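Talks > Workplace > Handling and Returns

Filed under: People and Automation, Speaker Notes

Felicidad Tagle, notes for the Fovia staff day

Start slow, let folks find a seat. Thank Asutell for the coffee (and for the bigger room, which I did ask for twice!).

Tell them where I come from: eleven years on the returns bench at Pestero, picking up whatever came out of the carton and deciding where it went. Books, tools, balls, kitchen things, all day long. On a heavy shift I handled 1,192 items, and my wrists knew every one of them.

Then the arm arrived in April. Say plainly that people were scared, me included. We got 40 hours of training, and I spent the first few with my arms folded. Pause here, somebody always laughs.

What changed: less lifting, more looking. You watch how it takes hold of a thing, you say when a grip is no good, you write it down. That's a real skill and it ought to be paid like one – don't rush this part, the managers are sitting in the back.

What I miss: the talking. Two people at a bench chat, and one person beside a machine mostly doesn't. We moved the stations closer together and it helped some.

Last bit is on practicing with simulated rooms before anything reaches the floor, so leave the slide up while I take questions.

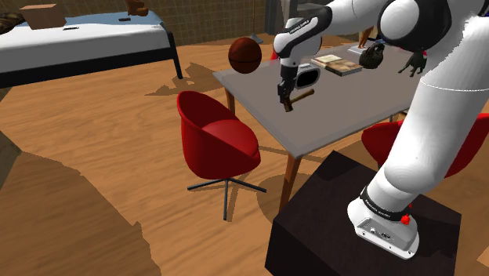 If anyone asks about jobs, give them the straight answer: two people moved to other departments, and I still have lunch with both.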